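Outdoor walking rules, plaza tests - notebook, 5 October 2026
Dehua Dai

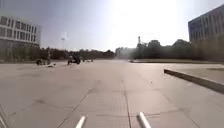

I want to write down the rules while they are still fresh, before we all remember them differently. Last week Lozano asked me which distance we keep to people, and I gave one number, and Pemico had another number in the risk sheet. Both numbers were ours. So this entry is mostly for putting one version in one place.

Distance to people. The robot does not go closer than 2 meters to any person who is not in our group. If a person comes closer by himself, the robot stops and stays standing, it does not walk back. Walking back looks polite but the rear view is weaker, and there can be a child behind. After the stop, the operator waits until the person is past the limit again and only then gives the go command by hand. No automatic restart outdoors. In the hall we allow it, and I think this is where the bad habit comes from.

People on wheels. In the old sheet we had only "pedestrian". I add now: bicycle, scooter, motorcycle, cart. A standing scooter is treated as a moving one, because it can start at any moment and it crosses an open place much faster than somebody on foot. When there is something far away on the paving and the operator is not sure what it is, we give it the larger class. I prefer ten false stops to one discussion with the campus office.

Small things on the ground. The detector ignores objects under a certain height, this is how Draneck set it and for bags and bottles it is all right. But a low dark thing at far distance and a joint line or a stain in the concrete look nearly the same to it. Rule: the spotter walks the lane before the first run and picks up what can be picked up. What cannot be picked up is written in the run sheet with its place.

Sun. With glare in the upper part of the view, the far end of the plaza is washed out and the detection range becomes shorter than we believe. Speed must follow the real range, not the range from the data sheet. I suggest the slow profile for every run into the sun, also if the operator says he sees well. He sees well with his eyes. The robot does not have them.

Curbs. The curb of the raised part is a hard border in the map, with margin on our side. We do not test step-up there. If somebody wants curb tests, it is a separate plan with a separate form and not "one quick try at the end". I write this because I did one quick try at the end myself in spring, and the knee cover had to be replaced.

Who does what. Two persons minimum:
- operator, with the stop button on the body, not on the table and not in the pocket of the jacket
- spotter, who looks at the surroundings and not at the laptop

The spotter may call stop without giving a reason. The operator presses first and asks after. If Lollach comes with visitors, the visitors stay behind the spotter and the count of the crew does not change, visitors are not crew.

Stop button check. Press once before the first run, once after each battery change. Write the time. In the log of run 718 there is no time for the second check, only "ok". I know that it was done, I was there, but from the paper I cannot prove it, and next year even I will not know. Please write the time.

Length of a session. 60 minutes, then a break for the people also when the battery is good. I looked through the stop calls of the last 14 sessions and the late ones come mostly near the end. It is not a proper study. But I feel it in myself too, after one hour I look at the screen and I stop seeing the place.

Recording. Strangers in the video: we keep the raw files on the lab drive only, faces blurred before anything goes into slides. Lozano has the script. If a person asks us to delete, we delete, and note the file name in the book.

Open points:
- Is 2 meters enough for the fast profile? By my calculation yes on dry concrete. On wet concrete I do not have a number, so no fast profile in rain until we have one.
- Sound signal before start. Draneck says people turn around and come closer when they hear it. Maybe true. To try with a quieter tone.
- Risk sheet must be corrected to the text above. I do it myself, then Pemico reads it.
- Review of all this in November, with the stop logs on the table.

If something in this entry does not agree with what you do in practice, write it under here with your name, do not only tell me in the corridor.

2 shares - 14 comments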